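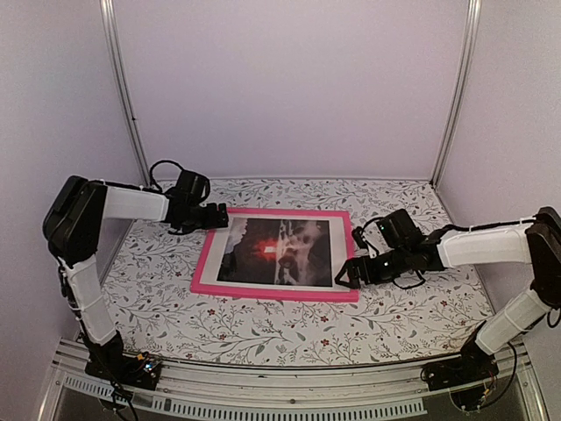

Annatjie Lekota wrote in to ask whether a two-armed bench kit is any use to a person who has never programmed anything harder than a thermostat, and whether the Kidon is the one to get. She adds that her local dealer called it "intuitive," a word she has learned to fear. Fair enough. I have had the loan of a Kidon for the last 45 days, and my answer is a yes with a good deal of mumbling after it.

What you get is a pair of arms that bolt to a front rail, a gripper for each, and a teaching mode in which you move the arms through a job by hand and the software tries to do it again without you. The sales sheet says setup takes an afternoon. It does not say whose. Mine ran well past supper, mostly on account of the cables, which come in one bag and all look like cousins. Label them before you do anything else. The manual suggests this too, on the page after the one where you needed it.

I went straight for picture frames as my test job. Factory demos love a nice solid cube, and any arm can look clever with a cube. A frame is flat, it lies close to the table, and it has four corners that all want attention. You need one arm to hold a corner while the other does something helpful at the far side, and the two have to agree about it. On my first day they did not agree. One pulled, the other pulled back, and I stood there like a parent at a yard sale.

By the end of the first week the Kidon could take hold at opposite corners and nudge the thing square, and it did so more often than I expected. Printed sheets are harder. Paper slides, and the grippers have about as much feeling in them as a pair of salad tongs. The grip strength setting goes from 1 to 7. I would leave it at 3 and never speak of the others. At 7 it creased a very decent print that my sister wanted back.

Patterned tablecloths did not bother it, by the way. I had read on the Gavalas message board that a busy background would ruin everything, and I ran a fair number of tries on florals out of spite. I saw no difference worth writing down. Strong sun through the window, on the other hand, made it useless until I pulled the blinds.

The rival here is the Kotura, which costs 300 dollars less and has a better manual. Aled Bowen has had one since December and is fond of it, though he admits the teaching mode forgets things if you shut it down in a hurry. The Kidon has never forgotten anything of mine, including several mistakes I would like to have back.

So, Annatjie: if you want one chore done all day and never changed, buy something simpler with one arm. If you like to fiddle, and you have a bench you can give up for good, ask for a loan unit first. The Plikamstead store lends them out against a deposit - bring your own screwdriver, theirs is always out.

Next issue: spare gripper fingers, and why they cost what they do.

Home | Reviews | Letters | Back Issues | Subscribe
Questions and complaints: use the contact form | Copyright 2018 The Bench Letter | Back to top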